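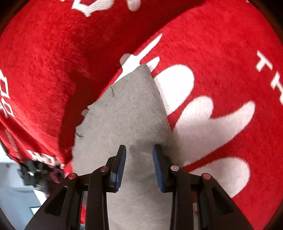 The blanket had belonged to her mother, and it shed. Every May she meant to fix it or throw it out, and every May she folded it up again and put it back in the closet.

This year she got as far as the table. She spread it out with the red side up and smoothed the pile with the flat of her hand, first one way, then the other. The white letters had held up better than the rest. Her mother had bought it at the Allstead company store the winter the mill closed, when everything went for whatever you had in your pocket.

"You could buy a new one," her husband said from the doorway.

"I could."

"Urquhart's has them for nothing."

She turned back a fold and felt along the underside for the thin places. There were more than last year. She had a bag of gray felt from the craft store, and she cut a piece too large and trimmed it down, badly, so that one side came out ragged. She left it that way. It would be on the inside.

He came and held the fabric for her while she pinned. He was not good at it. He held it too tight, then let go to scratch his neck, and she had to start over.

"Did she use it?" he asked. "Or did she just keep it?"

She had to think. She remembered it on the back seat of the car, on the 260 miles to her aunt's house, and her brother asleep under it with his shoes on. She remembered it over the piano during the move. She could not remember her mother under it at all.

"She put it on us," she said.

He nodded and took hold of the corner again. She threaded the needle on the third try and began at the narrow end, with small stitches, close together. Red fluff stuck to her sleeves and to the thread. After an hour she had done one side – not straight, but it held when she pulled on it.

"Leave the rest for tomorrow," he said.

She said she would, and kept sewing until the light went.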